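Finds Register - Field Recording Guide
Section 6: Entering finds from the trench

Read section 5 first if you haven't set up a site code. Questions to Kyriaki Kyriakidis, not the dig phone.

Before you start
You need the trench notebook, the bag list and your log-in. Ulville and Skudby use separate registers. Check the top of the page says the right one.

1. Open New Batch. Pick site, then trench, then context number.
2. Type the context number exactly as on the bag. No spaces. Leading zeros stay.
3. Choose a material: pottery, bone, metal, stone, glass, other. Mixed bag = split it first, then come back.

Note: the list of open kitchen vessels (bowls, plates, dishes) got longer in October. Old codes still work but show up gray. 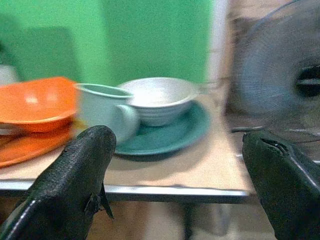

4. Enter sherd count and weight. Weight in grams, whole numbers. Bags under 6 g go in as "small", leave the weight box empty.
5. Add the grid square. Not known? Put a dash. Don't guess from the next bag.
6. Hit Save Batch. Wait for the green bar before closing teh tab.

Caution: one batch holds 80 bags max. Bag 81 overwrites the first one, no warning. Iker Benítez lost most of a trench that way.

Labels
Print two per bag. One inside, one outside. Pencil on the inside one, ink runs.

Label size is set to Flandby stock. Other stock, change it under Settings > Print, then do a test sheet.
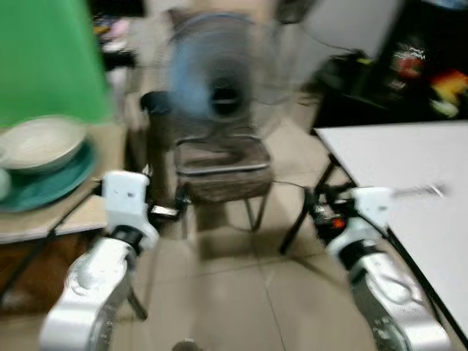 Fig. 6.2 Two arms, two tables.

7. Check the label against the notebook. Context, date, initials.
8. Wrong label: void it in the register. Do not just peel it off. Voided numbers never get reused.

Caution: context 107 and context 187 at Skudby get mixed up all the time. Read the middle digit out loud. If there's already a bag in the wrong one, use Move Bag, not Delete.

Special finds
Coins, loom weights, whole vessels, anything with writing on it. Own number, own bag, own line.

9. Tick Special. A second form opens.
10. Fill in length, width, thickness. Complete vessels also need rim diameter and heigth.
11. Add the level from the total station. Pantelis Triantafyllou has the daily file.
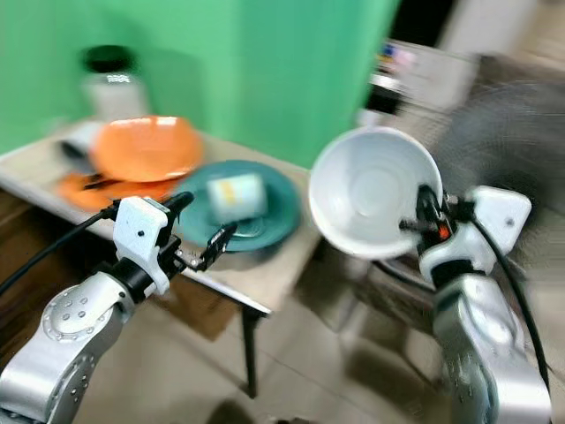 12. Send to Review. You can't edit after this, only the reviewer can.

Note: review is done by trench, oldest batch first. Urgent stuff for conservation, tick the red box and tell Iason Margaritis in person.

If the connection drops
Keep going on the paper form (back of the notebook). Enter it same day. Mark the batch "P" so we know it came from paper.

Continue to section 7, Closing a context.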